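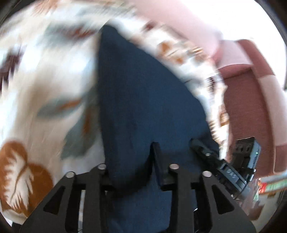 Tela azul marino sobre la manta de las hojas.

La cama hecha está sobrevalorada

Hay una manta en mi casa que es blanca, con hojas y plumas grandes de color óxido, azul grisáceo y marrón oscuro, y que según la tienda donde la compré pertenece a la línea Vanda, "inspirada en el bosque". No sé qué bosque. El que yo conozco, el que empieza detrás de la gasolinera de Odstead, está inspirado sobre todo en bolsas de plástico. Pero la manta es bonita, abriga lo justo y tiene una virtud que ningún catálogo menciona: es el mejor sitio de la casa para dejar ropa.

Quiero defender esa costumbre, la de dejar la ropa encima de la cama, porque llevo años oyendo que es un vicio. Mi madre lo llamaba "el montón", con artículo determinado, como quien habla de la guerra. Los manuales de orden lo llaman "superficie contaminada". Yo lo llamo martes por la tarde, y también cualquier otra tarde, y no veo que la civilización se haya resentido.

Empecemos por la doctrina contraria, que conozco bien porque la practiqué con fervor de converso durante una primavera entera. En abril me compré un librito llamado Método Dinu, que promete una casa en calma a cambio de tocar cada prenda una sola vez. Del tendedero al armario, sin escalas. La ropa, dice el libro, sufre con las paradas intermedias. También dice que hay que doblar las camisetas en catorce centímetros de ancho, medidos, y colocarlas de pie en el cajón, como fichas de una biblioteca que nadie va a consultar. Me lo tomé en serio. Recorté una plantilla de cartón. Durante cinco semanas mis camisetas estuvieron más erguidas que yo.

El problema del toque único es que da por supuesto que uno sabe lo que tiene en la mano. Y con la ropa oscura no se sabe nunca. Una tela azul marino, arrugada, fuera de contexto, puede ser cualquier cosa: unos pantalones, una sudadera, la funda de un cojín que creíamos perdida, el polo de una empresa en la que ya no trabajamos. En el cesto es una masa. En el tendedero, con la luz detrás, es negra. Hay que extenderla sobre algo claro para enterarse, y lo más claro y más grande que hay en una casa normal es la cama. Sobre el blanco de la manta, el marino vuelve a ser marino y uno puede decidir con conocimiento de causa.

A mi juicio eso basta para ganar el pleito, pero sigo.

Está la cuestión del pliegue. Los partidarios del doblado inmediato hablan como si la tela colaborase. Se nota que doblan en vídeos. Una prenda grande y blanda, cogida de un solo punto, hace un pico arriba y se desparrama hacia abajo, y las arrugas salen todas de donde uno aprieta. Si la dobla en el aire, dobla también las arrugas, y las guarda con todo cuidado en el cajón. Encima de la cama, en cambio, se suelta, se estira un poco con la palma de la mano y se vuelve a coger de otro sitio. Son tres toques, cuatro si hay mangas. El Método Dinu me habría expulsado.

Ya sé lo que viene ahora: que la ropa que se deja en la cama se queda en la cama. Que a las once de la noche uno llega con sueño, ve el bulto y lo traslada a la silla, y que por la mañana lo devuelve a la cama, y así hasta que la prenda ha viajado más que su dueño. Es verdad. No pienso negarlo, entre otras cosas porque la silla de mi dormitorio no se ha usado para sentarse desde que la subimos por la escalera. Lo que discuto es que sea una tragedia. La ropa de la silla está limpia, está seca y está a la vista. La del armario está limpia y seca y yo me olvido de que existe. Cada otoño abro el estante de arriba y descubro que tengo jerséis.

Luego está el mueble, claro. A toda costumbre modesta le sale tarde o temprano un mueble. La casa Tultach vende una "estación de plegado" con tablero abatible, ocho compartimentos y una lamparita, por 2.472 coronas sin el transporte. La vi montada en la tienda. El tablero tiene el tamaño de una camiseta doblada en catorce centímetros, de modo que sirve para las camisetas que ya están dobladas. Para una sábana bajera no sirve, pero para una sábana bajera no sirve nada, y agradecería que dejáramos de fingir lo contrario. Pregunté al dependiente dónde se ponía la ropa mientras uno iba rellenando los compartimentos. Me dijo que mucha gente la dejaba encima de la cama.

Hay que reconocerle a la otra parte un punto, y es estético. La cama despejada, con la manta lisa y las hojas bien orientadas, da gusto verla. La mía la he visto así: el día que llegó la manta, y otro día que venía visita. Se le ven hasta los nervios blancos a las hojas, finos, como de pluma. Da tanto gusto que uno no se atreve a sentarse, y se queda de pie en el dormitorio con la ropa limpia en los brazos buscando dónde ponerla -- y no hay dónde, porque la silla está llena.

No pido que nadie se convierta. Quien disfrute doblando en el aire, que doble. Quien tenga cajones con fichas verticales, que los enseñe, que para eso los tiene. Pido solamente que se retire la palabra "contaminada", que me parece fuerte para un sitio donde voy a dormir, y que se admita que una cama, las dieciséis horas del día en que no hay nadie dentro, es una mesa. Una mesa estupenda, blanda, a la altura de las rodillas, con una manta de un bosque que no existe.

La plantilla de cartón, por cierto, todavía la tengo. Está debajo de algo azul marino.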